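Sarkier Trust Small Grants: Interim Progress Report
Project: Teaching by Hand, Tuldale Workshop
Report date: 29/11/2022

1. Purpose of this report

This report covers the second period of the grant and is mainly concerned with the open day held at the Tuldale workshop, which was a condition of the award. It also sets out the position on spending and the work planned for the remaining months. Matters already covered in the August report are not repeated.

2. The open day

The open day was attended by 21 visitors, drawn from local employers, the further education college and the Fidholm residents' group. The Trust was represented for the morning session. Visitors were received in small parties, and each party spent time at the demonstration table before moving to the discussion room.

The demonstration dealt with the first stage of the project, in which a person carries out a simple task with a pair of hand-held grippers and the movements are recorded. The recordings are later used to train the Arruda arm to do the same task without a person guiding it. Parties were shown the recording stage in the morning and the arm itself in the afternoon.

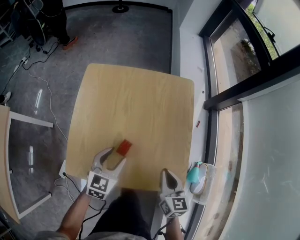
Tuldale Workshop Project Office

The recording work is done at a light wooden table beside the windows, with one gripper in each hand. Each gripper carries a white cube printed with black and white patterns, by which its position can be followed. Small objects are used at this stage, among them a red block, so that a task can be explained to a visitor in a sentence and repeated many times in a session.

Visitors were invited to try the grippers for themselves. Most took to them quickly, although several remarked that it was harder than expected to judge how far the fingers had closed. This agrees with the experience of our own staff, and a short practice period has now been added before any recording is kept.

The afternoon session was less even. The arm completed the sorting task for three of the four parties. For the remaining party it stopped before the end and had to be restarted, which took up much of the time set aside for questions. Written answers were sent to that party the following week.

3. Progress against the agreed work

At the close of the period the project held 711 usable recordings. The target for the full year is therefore within reach, but the recordings are not yet varied enough. Too many were made by the same two members of staff, and the range of objects needs to be widened. Both points will be dealt with in the next period.

The written guide for new operators is complete in draft. It was due at the end of August and was delayed while the recording method was changed. The Trust was told of the delay at the time.

4. Spending

Spending on equipment is in line with the budget. Travel costs were lower than planned, and we ask the Trust's permission to move the unspent sum to staff time for checking recordings. No other change is requested.

5. Next period

A further 8 recording sessions are planned, to be shared between a larger group of operators. A second, smaller demonstration will be offered to the Fidholm group, whose members asked to see the arm working at a slower speed. The operator guide will be issued in its final form and a copy lodged with the Trust.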